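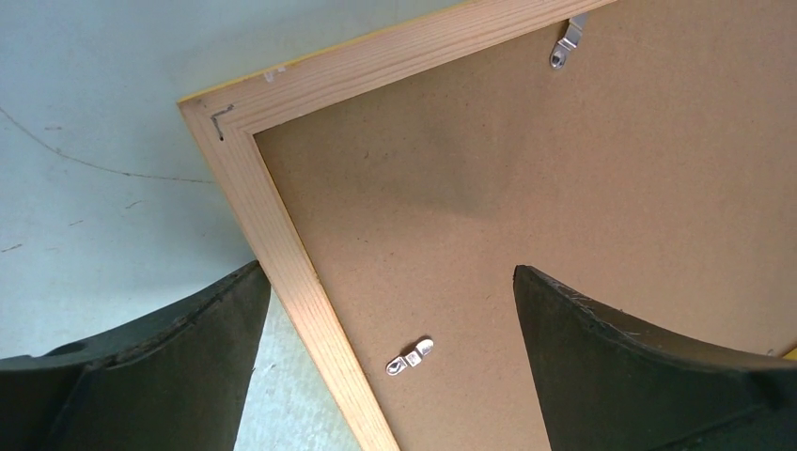

Encadrement : Holuvora ferme son atelier de Laditz et regroupe sa production à Clirklow

23 septembre 2019

Le fabricant de cadres et de baguettes Holuvora cessera de produire à Laditz au mois de mai prochain. La direction l'a annoncé aux salariés lors d'une réunion tenue sur le site, puis dans un communiqué de deux pages. Les machines de coupe et d'assemblage seront transférées à Clirklow, où l'entreprise possède déjà un entrepôt et une ligne de finition.

L'atelier de Laditz emploie 7 personnes à temps plein. Toutes se sont vu proposer un poste à Clirklow, avec une prise en charge des frais de déménagement. Deux ont accepté pour l'instant. Les autres ont jusqu'à la fin de l'année pour se prononcer.

Holuvora explique sa décision par l'état du bâtiment, une ancienne scierie dont la toiture doit être refaite, et par la hausse du prix des bois résineux. Le loyer mensuel, fixé à 1 295 euros lors du dernier renouvellement du bail, devait être revu au printemps. L'entreprise dit avoir étudié une reprise partielle des locaux, sans trouver d'accord avec le propriétaire.

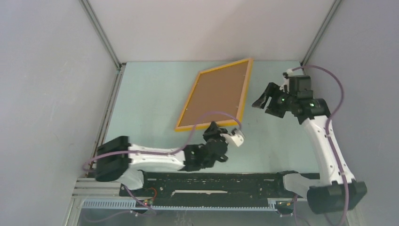
Le site fabriquait surtout des petits formats destinés aux papeteries et aux magasins de loisirs créatifs. Il en sortait environ 4 000 par mois, auxquels s'ajoutaient des commandes sur mesure pour des photographes et des écoles. Ces dernières seront maintenues, mais les délais passeront de deux à trois semaines pendant la durée du transfert. Les commandes enregistrées avant la fin de l'année seront honorées aux tarifs actuels.

Le magasin d'usine, ouvert au public le matin, restera accessible jusqu'à la fermeture. Il écoulera les fins de série, les chutes de baguette et une partie du stock de passe-partout. Aucune vente n'est prévue en ligne. Les bons d'achat pourront être utilisés à Clirklow sans limite de date.

La maison Lindemann, qui fournit le verre et les attaches depuis l'ouverture de l'atelier, a fait savoir qu'elle continuerait à livrer l'entreprise sur son nouveau site. Elle ne prévoit pas de modifier ses propres effectifs.

La commune de Laditz indique de son côté qu'aucun projet n'a encore été déposé pour l'ancienne scierie. Le terrain est classé en zone artisanale et le conseil municipal souhaite qu'il le reste. Une visite des lieux sera organisée pour les entreprises intéressées une fois les machines parties.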